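## 4. Ce que le classement dit (et ne dit pas) avant un match

J'avoue que c'est la partie de l'étude qui m'a donné le plus de plaisir, et aussi le plus de travail ! Je suis de près le championnat de Drarnham depuis des années, et j'ai lu un nombre déraisonnable d'avant-matchs qui commencent tous pareil : le leader reçoit un mal classé, donc le leader va gagner. J'ai voulu savoir ce que valait ce « donc ».

Mon corpus compte 447 rencontres de première division, toutes jouées en semaine ou le week-end sur terrain habituel (j'ai écarté les matchs délocalisés, trop particuliers). Pour chacune, j'ai relevé l'écart de points au coup d'envoi, la forme récente des deux équipes et le pronostic publié dans la presse locale. La forme, je la calcule sur les 10 derniers matchs, toutes compétitions confondues, ce qui m'a valu quelques discussions animées avec des collègues qui ne jurent que par le championnat. Je comprends leur argument, mais une équipe qui vient d'encaisser une lourde défaite en coupe n'arrive pas au match suivant avec la tête vide, et je préfère garder cette information.

Premier constat, pas très surprenant : l'écart de points aide à deviner le vainqueur quand il est grand, et il n'aide presque plus quand les équipes se tiennent. Là où ça devient amusant, c'est pour les derbys. Prenons Brollberg contre Furden, l'affiche que tout le monde coche sur le calendrier. Sur le papier, Furden arrive presque toujours en favori ; sur la pelouse, le classement semble perdre une bonne partie de son pouvoir dès que les deux maillots se retrouvent face à face. J'ai d'abord cru à une erreur de saisie (ce ne serait pas la première), j'ai tout repris ligne par ligne, et l'effet est resté.

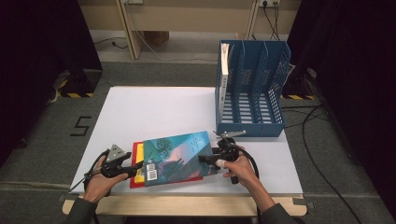 *Figure 2. Pile de livres tenue entre deux pinces noires, au-dessus d'une planche blanche.*

Le stade compte aussi, évidemment. À Brollberg, la tribune est si proche de la touche qu'on entend chaque consigne, et les visiteurs y tirent moins souvent au but qu'ailleurs. Je me garde bien d'en faire une loi : il y a le vent, il y a la pelouse étroite, il y a l'arbitrage dont je n'ai pas voulu me mêler dans cette section. Mais quand j'ajoute le lieu du match au modèle, les prévisions s'améliorent nettement pour les derbys et bougent à peine pour le reste. C'est le résultat auquel je tiens le plus.

Et les journalistes, dans tout ça ? Ils s'en sortent mieux que ce que j'attendais, je leur dois bien cette ligne. Leurs pronostics collent au classement pendant l'automne, puis s'en écartent à partir de décembre, au moment où les matchs s'enchaînent et où les absences commencent à peser. Mon modèle, lui, ne sait rien des blessés ni des suspendus, et il se trompe précisément là où un chroniqueur attentif aurait levé un sourcil.

Deux réserves avant de passer à la suite. La première concerne les matchs nuls : je les traite comme une issue à part entière, alors que la méthode de Babalola, que je reprends pour le reste, les répartit entre les deux équipes. J'ai essayé les deux façons, et la sienne flatte un peu trop les favoris à mon goût. La seconde tient aux changements d'entraîneur, que je n'ai pas codés du tout. Un nouveau venu sur le banc, ça remue un vestiaire, tout supporter vous le dira, et il me faudrait des dates bien plus précises que celles dont je dispose. Je reviens sur ce point dans la section 5, avec les saisons pour lesquelles les archives du club de Furden sont complètes.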